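Ticket 203: Second tabletop station, quote and parts list
Status: Open, waiting on vendor
Category: Purchasing / Equipment planning
Opened: Monday, June 10, 2024

Summary

We need a full cost for a second two-arm tabletop station before the budget closes in November. The quote we have from Wiltico does not match what we asked for, and parts of it can't be compared with the Tovero quote. I'm keeping everything in this ticket so it isn't spread over email again.

What was asked for

Two arms, two parallel grippers, controller, cables, mounting plates, delivery to the ground floor. Same layout as the station we have. Household task set to go with it (kitchen items, towels, small stuff). No vision package, we do that part ourselves.

What came back

Wiltico quoted arms and controller as one line. Grippers are listed as "optional, see accessory sheet" and the accessory sheet was not attached. Spare fingers not mentioned. Delivery is to the loading dock only.

Tovero quoted each item separately, which is easier to read, but priced one gripper. They also added a rolling base we did not ask for and can't use on a table.

Log

Entry 1
Asked Wiltico for the accessory sheet. Auto-reply only.

Entry 2
Sheet received. It is for the older gripper. The bolt pattern on page 2 does not match the wrist on our arms. Wrote back with the drawing and asked for the right one.

Entry 3
Tovero sent a revised quote with two grippers and without the rolling base. Lead time is 6 weeks from purchase order. They want a deposit. Our purchasing office does not normally pay deposits, so I opened a request with them and linked it here.

Entry 4
Wiltico confirmed the correct gripper part and said it ships with one set of fingers. Extra sets are sold as a pair. I asked for pricing on two extra pairs. We wear through the pads faster than anything else on the station and we should not leave them out of the first order the way we did last time.

Entry 5
Power. The planned spot for the second table has one outlet, and it shares a breaker with the bench next to it. Facilities says a new circuit can be run but it has to be booked as its own job. Price not received yet. Do not assume we can run both controllers and a bench supply from what is there now.

Entry 6
Table. The arm mounts and the task items have to fit on the same surface, and there has to be clear space left in the middle to work in. The Preno table in the first draft of the plan is too shallow for that. Changed the draft to the deeper model. It costs $400 more. I would take that over moving props on and off the table between tasks.

Entry 7
Somebody asked why the prop line in the budget is as big as it is. It covers toaster oven, mug tree and mugs, plates and a stand for them, towels and cloths, and the small items. Each piece is cheap, but we want a matching set at the second station so a task can be run at either one. Working setup with the current set:

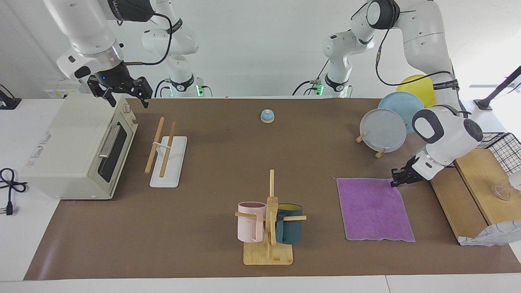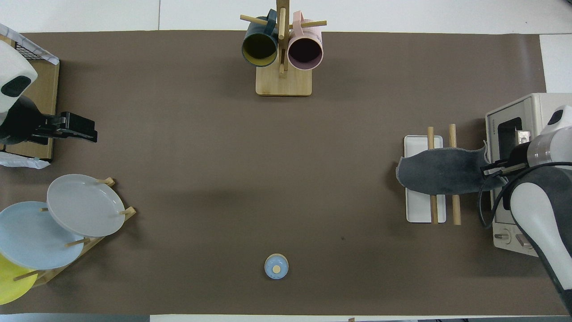

Entry 8
Split the prop line into "buy once" and "replace." Towels, cloths and the brown mat go under replace. Mugs and plates go under buy once with two spares of each. Toaster oven is buy once, no spare. If the model gets discontinued we'll deal with it then.

Entry 9
Wiltico's revised total is lower than Tovero's until you add delivery past the dock. Then they are close enough that price should not decide it. Differences that matter:

Wiltico: same arms we have now, so spares can be shared. No deposit. Lead time not in writing.
Tovero: shorter warranty, lead time in writing, deposit required. Arms are a different model, so we would be keeping two sets of spares and two sets of config files.

Entry 10
Got a call from a reseller, Yuan, offering a used pair of the same arms. No service record for either one. I asked for run hours and a photo of the serial plates. Not putting it in the plan unless both come back.

Entry 11
Run hours received from Yuan for one arm only. Leaving it out.

Open items

- Wiltico lead time in writing
- Price on two extra pairs of fingers
- Facilities price for the new circuit
- Answer from purchasing on the deposit, needed only if we go with Tovero
- Confirm the deeper Preno table takes our mounting plates without drilling

Current recommendation

Go with Wiltico if the written lead time is 6 weeks or less. If it's longer, hold the order and bring both quotes to the next planning meeting. The table and the circuit are needed with either vendor, so those can be submitted now.

Next update when Wiltico replies. Please add questions to this ticket and don't start a new one.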